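Golow Two-Finger Adaptive Gripper Kit

Item 3318
Fits: most small arms with a standard wrist flange
In the box: gripper, two pairs of ribbed pads, flange plate, cable, a bag of screws and one hex key

I get asked about this one more than anything else in the shop, usually by people who already have a small arm and have blown most of the budget on it (I did exactly the same thing, so no judgment from me!). They want something that will pick up small metal parts and they don't want to buy a new gripper every time the part changes. So let me tell you what I'd think about before you spend the money, including the bits that might send you to a different page.

The fingers are linked, with several joints on each side, and the ends carry flat ribbed pads. When you close on something with two straight sides, the pads come in flat and you get a nice parallel grip. When you close on something odd, the fingers give a little. I love that for stamped brackets and channel pieces, where one edge is tall enough to pinch and the next is hardly there at all.

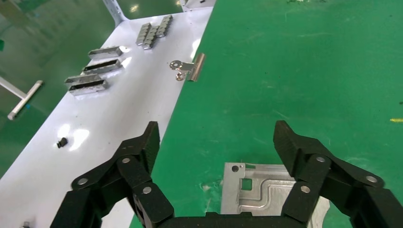 Thin sheet metal is where you need to plan ahead. If your parts lie flat, the pads have to get down very low to catch an edge, and your arm has to be able to come in at that angle without its elbow hitting something. Wayne Hulme bought his kit from me in January and called a week later to say he couldn't get under his parts. The gripper was fine, his arm was mounted too close to the bench! We moved the base back and he's been happy ever since. Measure your reach first, please, and measure it with the gripper's length added on.

Now, budget. The gripper is the easy line to fill in. The lines people forget are the cable run up the arm, a spare set of pads, and somebody's time to teach the positions. I'd set aside 60 hours for that last one if it's your first cell. Aníbal Rivadeneyra thinks I'm being gloomy, but he's been doing this for years and he teaches faster than I can type.

Pads wear. Sharp stamped edges chew on them, and small toothed parts are worse. I keep the replacements in packs of 5 and I'd add one pack to the first order, mostly so you aren't paying shipping twice. Swapping them takes the hex key and a bit of patience (the screws are tiny, do it over a tray).

What about the Jesik? It's a good gripper and I sell it too. It opens and closes in a straight line, it's stiffer, and if you run the same block of aluminum all day long I'd tell you to get that one and save some money. For mixed parts I'd go with the Golow every time.

Questions about mounting on an older arm go to Eliécer Castaño on our support desk. Send him a photo of your wrist flange and the model plate and he'll tell you if you need the adapter. It's sold separately and ships from the same shelf, so it can go in the same box.

Returns are fine as long as the pads are clean and the cable hasn't been cut to length.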